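Lakeside wing at Tanoli to close in August
3/16/19 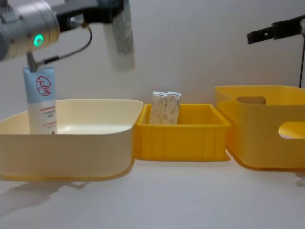
Guests booked into the lakeside wing of the Tanoli resort, outside Jukbridge, will be moved to other buildings when the first stage of its rebuilding begins in August. The wing has 217 rooms and was the first part of the resort to open.

The work will be done in two halves. The rooms nearest the jetty go first, along with the small pool and the covered path to the breakfast hall. The rest will stay open until the new block is ready, though the owners have not given a date for that.

Vendula Beneš, who manages the resort, said the old rooms had become hard to heat and the bathrooms were too small for families. "We patched them for years. The pipes run under the floors and every repair meant closing a corridor."

The new building will have 23 family suites on the ground floor and a lift at each end. Parking for 600 cars moves to the Lesdale side of the road, with a shuttle to the main desk.

The Udari restaurant stays open throughout, but its terrace will be shut while the jetty is rebuilt. Boat trips will leave from the public landing, a ten-minute walk along the shore.

Anyone with a booking after the closure can switch rooms or have their deposit back. Requests should go to the main desk by email.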